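How to Clear the Trash Out of a Small Guest Bedroom

A good many of us have a room like this at home, with a bed along one side, a sofa bed along the other, and a strip of carpet in between that catches everything. I redid my notes on it after a long weekend of company at our place on Macapagal Lane, when the floor had snack wrappers on it from one end to the other (we had a lovely time, I should add!).

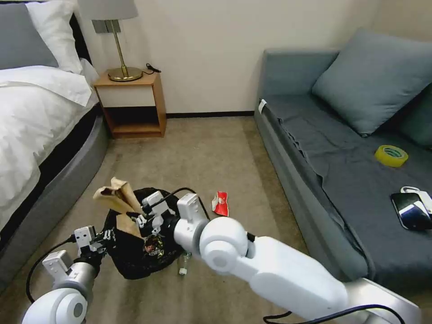
Page last changed: 9/24/18

Start with the trash and leave the bed for later. I know how tempting it is to smooth the duvet first, but you'll only be leaning on it again when you reach down for something. Open your bag wide and stand it on the carpet between the bed and the sofa, where you can get at it from both sides. Paper bags go in first, and if you squash them down well you'll have plenty of room left for wrappers.

Bottles I keep apart. Check that the cap is on tight before you move one, especially over a pale carpet, and take them out to the recycling in one trip. At the Urside drop-off they like the caps left on, but your town may want them separate, so do ask.
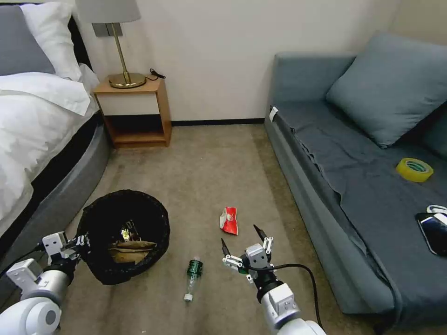 Bottle, wrapper and wastebasket, with the nightstand behind.

Now get down on your knees, my least favorite part, and look along the edge of the bed base and then along the front of the sofa. Small torn corners of wrappers love to settle there. Lift any sheet that hangs over the sofa and feel behind the cushions too. Phones, cables and rolls of tape tend to get left on the seat, so put those on a shelf before you shake anything out.

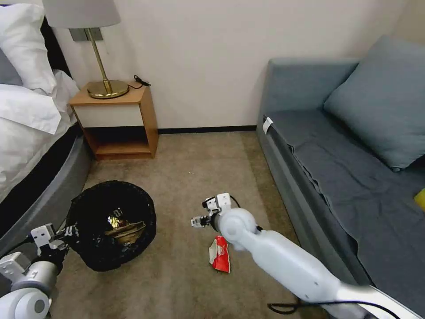

Once the floor is clear, empty the wastebasket into your big bag, wipe the inside with a damp cloth, and let it dry before putting in a fresh liner. I buy the Reken ones, 60 to a box, and a box lasts us well past May. Then dust the nightstand, lifting the lamp by its stem and keeping the cord out of your way, and run the vacuum slowly, 2 passes in each direction. The whole job takes me roughly 69 minutes with a coffee in the middle of it. Fluff the pillows and pull the duvet straight last of all.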